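The Star Fruit

My aunt, Ida Oltmanns, left me a toy shop, 434 unsold jigsaw puzzles and a star fruit.

The shop I'd expected. She'd been threatening me with it since I was 12, when I made the mistake of telling her the window looked nice. It was called Tamard, which isn't a word in any language I've ever been able to find, and it sat between a shoe repair place and a bakery that only opened when it felt like it. The puzzles I should have expected, because she bought them in from a man called Livik who had a very sad voice on the phone, and she could never say no to a sad voice.

The star fruit was in the letter. She'd written it on the back of an invoice, dated July 6, 2023, and most of it was about the boiler. How to light it, how to talk to it, which pipe you could kick. Then at the very bottom, squeezed in sideways up the margin: "Sell everything else if you have to, but the star fruit goes to the Grímsdóttir girl. She'll know."

Well, I didn't know. I didn't know any Grímsdóttir girl, and I'd never seen a star fruit in that shop in my life. I'd seen play bread, play fish, a play lobster that I chewed a claw off in first grade. So I started pulling out boxes.

It took me most of August. You wouldn't believe what she had back there! Doll shoes in coffee cans. A whole crate of tin whistles that a company named Reltulard had sent by mistake and never asked for back (I blew one, and the shoe repair man knocked on the wall). I'd open a drawer thinking I was finally getting somewhere and it would be full of other, smaller drawers. I talked to her the whole time, out loud, and not always politely.

I found the play food on a hot afternoon when I'd already decided to quit and go home. It was in a bread bag, tied with so many knots that I had to cut it. I carried it over to the white tables, the ones I'd shoved together so I'd have someplace to sort things, and I tipped it out and set each piece down on its own. Then I pulled up a chair and looked at them for a good long while.
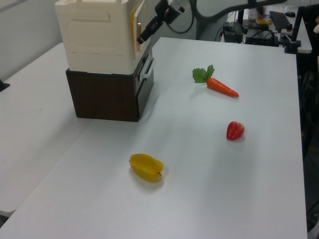

The star fruit, with the strawberry and the carrot.

I'd been picturing something grand, I guess. Glass, maybe, or something with a secret catch. It was a toy. Yellow and shiny, with ridges all the way down it and a little brown tip at the end. I turned it over looking for a name or a note and there wasn't any. I shook it next to my ear. I'm a grown woman and I shook a pretend fruit next to my ear.

The carrot I remembered right away, and that got me worse than the letter had. I used to hold it by the leaves and knock on the counter with it, and Aunt Ida would put her head around the door and say, "We're closed, Mr. Rabbit," in this terribly grand voice, and I would just about die laughing. Every time. I picked it up and knocked on the table, twice. Then I had to go stand in the yard.

I put a card in the window the next morning. STAR FRUIT FOUND. GRÍMSDÓTTIR PLEASE ASK INSIDE. I felt like a fool writing it, and for days all I got was people asking if we sold groceries.

She came in on a rainy evening right before closing. I say she, but I'd been waiting for a girl, and this was a tall woman with gray in her hair and a wet umbrella. She was 39 years old, she told me later, and she'd been walking past that shop on her way home her whole working life. She didn't say hello. She said, "Is it the yellow one?"

I got it out from under the register and she laughed so loud I jumped.

"I stole it," she said. "I was four. I walked out with it up my sleeve and I got as far as the bakery and I felt so awful that I came back and confessed. And your aunt said thank you very much, and that she'd hold on to it for me until I could pay."

"How much was it?"

"She said a dollar. I used to come in and say I didn't have it yet. Even when I was in college. Even when I had a job! She'd shake her head and write something down in a book." She wiped her face with her wet sleeve, which didn't help any. "And then I kept meaning to stop by, and I didn't."

I'd seen the book. It was in with the boiler papers, pages and pages of little pencil marks with a G next to them, and I'd figured it was something to do with gas.

I set the star fruit on the counter between us. She opened her purse, and looked in it, and closed it again.

"I don't have it yet," she said.

I went and got the pencil.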